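Can a robot put the groceries away yet? July update

2024-07-01

Quick one, typing this on the train back from Mirkgate so forgive the mess.

Regular readers know my question. Not the chess, not the backflips. Can it unload a bag, can it wipe a counter, can it get the drinks out of the tub and onto the shelf without me standing there. I've been asking since last August and the answer is still sort of.

Things I'd hand over tomorrow if I could:
Folding. No. Every shirt is a new problem, even for people.
Vacuuming. Yes, mostly, until there's a sock.
Dishes. Depends on the dishes. Pieter Timmermans says plates are fine and glasses scare him.
Bottles. Better than I expected.

Bottles are a nice chore for a machine. Stiff, same shape every time, easy to grab at the neck. Femke Jansen has been on at me about this for months, she thinks shelf stocking gets solved way before laundry and I think she's right. At the shop in Feltemstead they move 865 bottles on a busy day and it's all the same motion. Reach, grab, lift, set down. My wrists hurt just writing that.

The hard part is teh edges. Reaching down into a tub means there's a wall on every side of your hand. Then the rack wants each one upright, next to its neighbors, and one sloppy bump takes out the row. A person does this while talking about football.

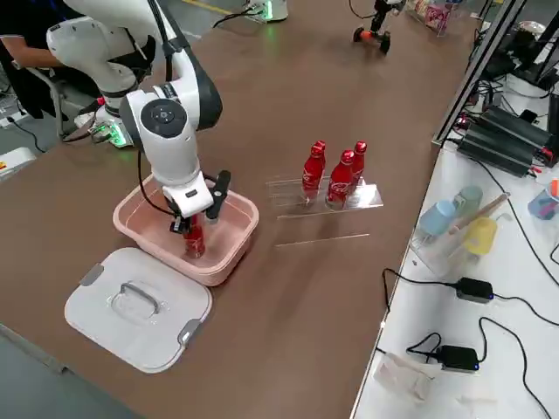 Gripper down in the pink basin, fingers on the neck of a red bottle. Three more like it in the clear rack.

Still wouldn't leave one alone in my kitchen. Lieven Willems would, but Lieven also leaves his oven on.

What I want to see next is mixed stuff. A jar, a bag of rice, an egg carton, all in one tub. Nine different things and no warning. If anybody has tried it write me, comments are open again (177 spam ones deleted, sorry if yours was in their).

My stop. More next week.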